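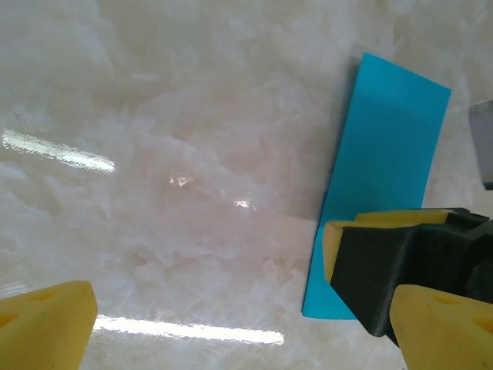
Trudside Community Cinema
Progress report on the Matinee and Late Show programme, second stage of the grant
3 June 2023

Dear all at the Sindby Fund,

Thank you for your patience while we pulled this together. It ought to have reached you a fortnight ago, but we wanted the figures from the last of the spring screenings to be in it, and the last of the spring screenings was put back a week by a problem with the boiler (of which more below). We hope the delay is forgiven, and that what follows gives you a fair idea of how your money has been spent since we last wrote, what has gone well and what we would do differently if we had the spring over again.

You will remember that the grant was made so that we could show films to people who had more or less given up on coming to the pictures. When we put in our application we talked a good deal about older audiences, and they are still at the heart of it, but we have been pleased to find the programme drawing in other people too: parents of very small babies, night-shift workers from the bakery on their days off, and a small and extremely loyal band of sixth-formers who seem to have developed a taste for subtitled films and sit in the same row every time.

Screenings

We promised you 24 screenings over the two stages and have now held 29, the extra ones being mostly repeats of films that filled up and left people disappointed at the door. The hall holds 200 with the balcony open and a good deal fewer without it, and we opened the balcony more often this spring than in the whole of the year before. The fullest house was for an old railway comedy in March, when we had to bring the piano stool out for somebody's grandfather. He declared it the best seat in the building, and we have not been able to get him into an ordinary one since.

The quietest was a documentary about salt marshes. We still think it is a lovely film, and those who came stayed behind for a long conversation over the tea urn, but we put it on during the same evening as the school concert and really should have looked at the calendar first. We now keep a shared diary with the school and both churches, and have already moved two autumn dates because of it.

The programme itself has been a mixture. We have shown newer dramas which never came within an hour's drive of us when they were released, a run of black-and-white thrillers, musicals on the first afternoon of each month, and a short season of foreign films under the title Arroyo, which was chosen by our regulars from a long list pinned up in the foyer. Arroyo was the part we were most nervous about. There is a belief among people who book films for small places that an audience like ours will not read subtitles, and we half believed it ourselves. As things went, the season did better than the thrillers, and the one grumble we received was that the lettering was too small from the back of the balcony. We have asked the supplier whether larger subtitles can be had and are waiting to hear.

Getting people here

The minibus has been the single most useful thing your grant has paid for. It has 13 passenger seats and now does two runs before each matinee, one up the valley and one along the coast road, and the same in reverse afterwards. We had planned for one run only. The second was added after it became clear that several people were being left behind at the far end of the route, and we are grateful to you for agreeing so quickly to move the money across from the printing budget.

As a result we printed fewer brochures than planned. We were worried about this but cannot say that it has done much harm. Most people tell us they hear about films from a neighbour, or from the notice in the post office window, and the brochure is something they put on the fridge once they are already coming. We would still like to print a proper one for the autumn, with larger type and the running times given clearly. Running times are the thing we are asked about more than anything else, even more than what the film is about!

The hall and the equipment

We bought the Zomarach sound system in the first stage, and it has now had a full season's use. It has made a very great difference to how clearly people can hear speech, particularly under the balcony, where there used to be a dead patch that regulars knew to avoid. The hearing loop was put in at the same time and took a little while to settle down. For the first few showings there was a hum on it, and two people very kindly moved about the hall during the adverts so that we could find out where it was worst. The installer came back and altered the wiring, and we have had no complaints since.

The boiler failed on the coldest evening of the spring. We sent everyone home with a free ticket for the following week, which nearly all of them used. The repair came out of our own reserves and has not been charged to the grant. We mention it only as it explains the gap in the attendance sheets.

Still on our list are the foyer lights, which are gloomy, and the handrail on the left-hand stairs, which is sound but too low to be much help to anybody tall. We have had a quotation for the handrail and hope to have it done while we are closed in the summer.

Tickets and money

Tickets have stayed at the price we agreed with you, with a free place for anyone coming along as a carer. Takings are a little above what we forecast and the cost of hiring films is a little above it as well, so the two have more or less cancelled each other out. The newer dramas are by far the dearest things we show, and we have to be rather choosy about them. The full accounts for this stage are attached separately, with the transfer from printing to transport shown on its own line as you asked.

What has been harder

The late shows have been slower to catch on than the matinees, and we want to be open with you about that. We held 7 of them and only the last three had what we would call a decent crowd. Part of the trouble was the start time. We began at half past nine, which was too late for those relying on a lift home and somehow still too early for the people coming off shift, and we have since moved to a quarter to nine and seen an improvement. We would like to carry on with them until Christmas before deciding whether they have a future, and would welcome your thoughts.

We have also been short of people who can run the projector. There are enough of us for an ordinary week, but one bout of flu is all it would take. Two of the sixth-formers have asked to learn, and training will start once their exams are over.

Plans for the autumn

The autumn programme is about half booked. We intend to carry on with the monthly musical, to hold a second Arroyo season with the audience choosing again, and to try a pair of relaxed screenings with the lights left up a little and the sound turned down. We have been asked for a silent film with live piano too, and are talking to a pianist about dates and about whether our piano can be brought up to pitch in time.

If any of you would like to come to a matinee, please do let us know and we will keep you a seat downstairs. The tea is very good and there is usually cake.

With warm thanks and all good wishes,

The programme team
Trudside Community Cinema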